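Home | Opinion | Automation | Newsletter | About

The stop button is not the safety plan

2026-09-30 - 4 min read - 14 comments - 58 shares

So the arm at Rerham let go of nothing and held on to everything. That was the fault. Left gripper got an open command, reported open, stayed shut, and the arm carried on with the next move as if its hand was empty. It dragged the plate until somebody hit stop. No injuries. One write-up, two paragraphs, filed in July under "minor."

I don't think it was minor. I run shifts on these tabletop cells and I've read a lot of write-ups that say minor.

What bothers me is the word "reported." The Flusus controller takes the command it sent and logs it as the state of the hand. It said open because it was told open. There's a camera at the wrist and the planner wasn't asking it anything. Plenty of hardware up there, cables everywhere, and the one check that mattered wasn't wired into the logic.
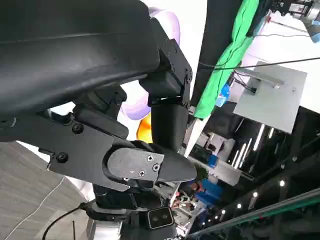

People get tired of hearing this from me. Fine. A finger that won't open is a small thing when it's over a plate and a toy pumpkin. Same code runs on the bigger cell. The same code will run wherever the thing gets sold, and the buyer won't have a person with a palm over a red button for 900 hours straight.

And about that button. Everyone in the meeting said the system worked becuase the operator stopped it. No. The operator worked. A person was paying attention, late in a long session, and got lucky with timing. I have been that person. My mind wanders, so does yours.

The Cheon people argue that a grip check after every release slows the cycle. It does. They measured 164 milliseconds. I'd pay that every time and not think about it again. We spend longer than that on a bad cable, a lot longer, and no one calls the meeting off over it.

The tasks look so harmless, that's part of the trouble. Put the striped one on the plate, move the plate, leave the mug alone. You stop seeing two arms with motors in them working over the same table, and you start reaching in to fix a thing by hand. I've seen it done with the arm live. I've done it, once, early on. 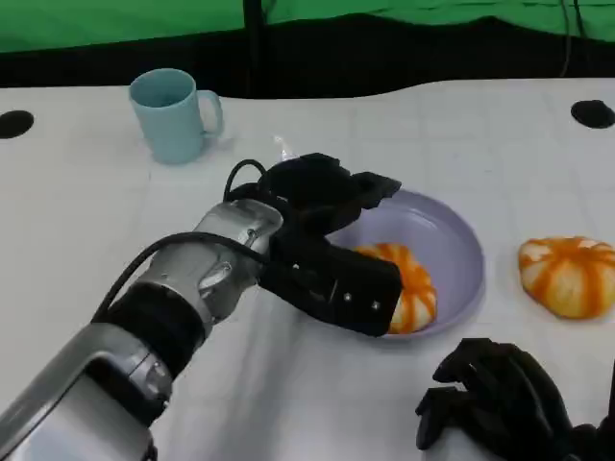 What I'd change

Log the measured finger position, never the command. If the two disagree, stop both arms, not just the one.

Hands off the table while either arm has power. Put a light on it, a loud one if there's such a thing.

Drop "minor" from the form. Write down what happend and let whoever reads it decide.

Trikby already does the first of these on their cells and their throughput is okay. Rerham could have it in by the next build. I've asked twice, in writing, and I'm asking again.

Share | Save | Comments (14)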